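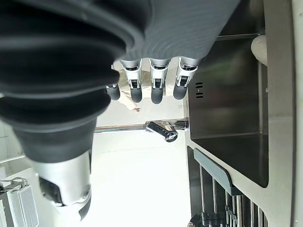 About us

Skelto is a small company for farm advice in the dry east of the country. We help growers and cattle keepers to plan their water, their feed and their seed before the season begins, and we stay with them until the harvest is in.

How it began

The company was founded by Setsuko Honda and Marlene Lindemann, who met while both were working for the seed merchant Meijer. Setsuko was responsible for the soil tests and Marlene was driving from farm to farm to sell barley and clover seed. In one very dry spring many customers asked Marlene the same question: should they sow again, or should they save the money and buy hay? She had no good answer for them, and the price list did not have one either. In the evenings the two of them began to put together rainfall notes, soil results and hay prices for a few farms near Kirkow. The next March they rented a room above the feed store there and gave up their jobs.

We are still in Kirkow, but we have now the whole upper floor.

What we do

Today we advise 46 farms. The smallest keeps goats and some fodder beet, and the largest has 1,448 hectares, mostly wheat and permanent grass. For every farm we make a soil water plan in late winter and we correct it each month until the end of August. When the pasture is getting short, we calculate how many animals it can still carry and for how long. We also help with the papers for drought support, which many of our customers find the worst part of the year.

For the records we use our own program, Flukix. It shows the soil moisture field by field, together with the feed that is left in the barn. You can read it on a telephone, and if you do not like telephones, we print the sheets and send them by post. Several of our oldest customers prefer the post and we are glad to continue with it.

We do not sell seed, fertiliser or machines, and we take no commission from those who do. Our customers pay one yearly fee, which depends on the size of the farm.

The people

Setsuko leads the soil work and is most days in the laboratory. Marlene visits the farms and speaks with new customers. If your farm is within 80 kilometres of Kirkow, the first visit costs nothing. For longer distances we ask only for the fuel.

Every winter we hold an open evening about grazing and reseeding. It starts at 7 pm, there is soup, and you do not need to be a customer. The talks are short so that there is time for questions afterwards.

Visit us

The entrance is at the back of the feed store, up the outside stairs. The office is open from 8 am to 4 pm. During hay time please telephone before you come, as we are often out in the fields.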